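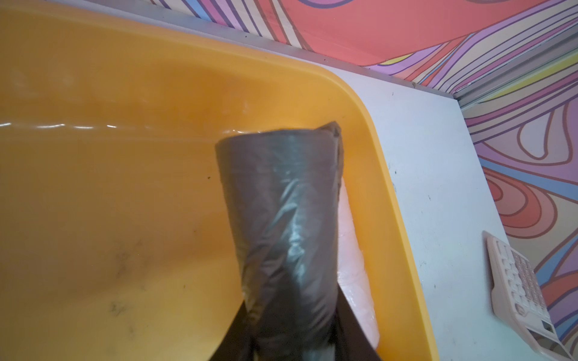
Gray bag, yellow tub. 

1/ I have spent the week moving an old 401(k) into an IRA, and I would like to report that it went the way the brochure said. The brochure said "in a few easy steps." It had a drawing of a staircase on it.

2/ Background: I worked at a company called Plakska for four years, a long time ago. They made scheduling software for dentists. When I left I had a retirement account with them, and I did what everyone does with those. I forgot the password and moved twice.

3/ Last September a letter found me. Plakska had been bought by Neltus, Neltus had switched plan providers, and my balance was now "in transition." I put the letter in a drawer, where it could be in transition with the takeout menus.

4/ This month I finally called. Hold time, 21 minutes. The music was one pan flute song, and it has a false ending. You think a person is coming. It's the flute again.

5/ The first rep asked if I wanted a direct rollover or an indirect one. If you take one thing from this thread: direct. The money goes from the old plan to the new IRA and you never get to touch it. I have met myself. This is a feature.

6/ With the indirect kind they pay you, hold back 20 percent for taxes, and give you 60 days to put the WHOLE amount in the new account. Including the 20 percent you didn't get. You find that from somewhere else and get it back at tax time. Whatever you don't replace counts as income, and if you're under 59 and a half there may be a penalty on top.

7/ So, direct. Great. They mailed me a check.

8/ I panicked a little here. But it was made out to the new custodian "for the benefit of" me, and that still counts as direct. You are just the mailman. I carried it across town in a folder like it was a kidney.

9/ The amount was 191 dollars short of my last statement. I called back. Flute. There had been a quarterly fee, an account closing fee, and a thing called a "legacy participant adjustment," which the rep read to me in the voice of someone seeing it for the first time.

10/ Ask for the fee list in writing before you move anything. I got mine afterward, as a PDF, sideways.

11/ Also: pre-tax money goes to a traditional IRA, Roth money goes to a Roth IRA. I had both. I did not know I had both. Younger me had ticked a box one year and put 2,076 dollars in the Roth side, and then apparently never ticked it again. I'd love to know what he was thinking that year – he was eating a lot of cereal.

12/ That meant two checks, two accounts and two sets of forms. The second check went to my old address on Jilau Street. The guy living there now, Ingvar Hafþórsson, forwarded it with a sticky note that said "looks important." Best customer service of the whole process.

13/ Somebody always asks: yes, you can sometimes leave the money in the old plan. If the fees are low and you like the funds, fine. Some plans also let people who leave at 55 or later take money out without the penalty, and you'd lose that by rolling into an IRA. Check first. I'm not there yet, though my knees have applied early.

14/ And you'll get a 1099-R next year for the rollover. It is supposed to show up. You report it even when no tax is owed. Please don't put it in the drawer.

15/ My tax person at El Khatib says the cash then has to be invested, it doesn't do that by itself. I'd been feeling very grown up for 10 days about an account that was just sitting there. Picked a target date fund. The date on it is alarming.

16/ There's one more old account out there, from a summer job. I have found the phone number. I'm going to need a snack first.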